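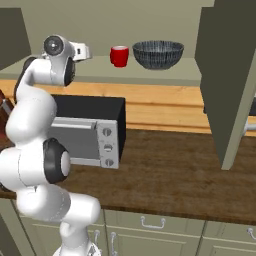
Does hot water really freeze faster than cold?

Someone has probably told you that if you want ice in a hurry, you should fill the tray from the hot tap. Grown-ups say it very firmly. Ask them how they know, and quite often the answer is that another grown-up told them.

That isn't proof. A thing can be repeated 200 times and still be wrong. It might also be right, so let's look at it properly.

Where does the idea come from?

It is very old. People wrote about it in ancient Greece, long before there were freezers. It has a name too, the Mpemba effect, after a schoolboy in Tanzania who noticed it while making ice cream in the 1960s. His teacher told him he must be mixed up. He asked again anyway, and scientists began to test it.

Some of them saw hot water win. Others tried the same thing and saw cold water win. When careful people get different answers, you should be suspicious of anyone who says it's simple.

Why it sounds wrong

Think of a race. Water at 100 degrees has to cool all the way down to zero. On the way it must pass through every temperature that the cold water started at. So how could it catch up, let alone overtake?

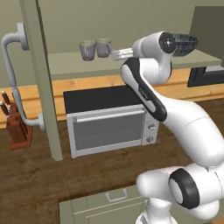 Why it might sometimes be right

Hot water steams, and steam is water leaving the cup. If enough goes, there is less left to freeze. Is that a fair race? I don't think so. It's like letting one runner do a shorter lap.

Hot cups can also melt the frost on a freezer shelf, so they sit closer to the cold metal. That would help them along, but then the frost is doing the trick.

There are other ideas, and scientists still argue about them. They don't even agree on what "frozen" means. Is it the first bit of ice, or ice all the way through?

What happened at Skaltthorpe

The Sendbridge science club in Skaltthorpe tried it in November with 2 matching mugs, one of cold water and one of warm. The cold one had ice on it first. Does that settle it? No! One try tells you very little. Perhaps one mug was nearer the fan.
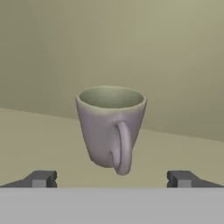

A mug is wider at the rim than at the base. Would a different shape change the result?

Try it yourself

Ask an adult to help, and use warm water from the tap, never boiling. Use plastic cups of the same size. Put in the same amount of water, then look every ten minutes and write down what you see. Swap the cups' places and do it again. Then do it again after that.

If your answer changes each time, write that down too. Don't pick the one you like best.

Page last checked 2/12/19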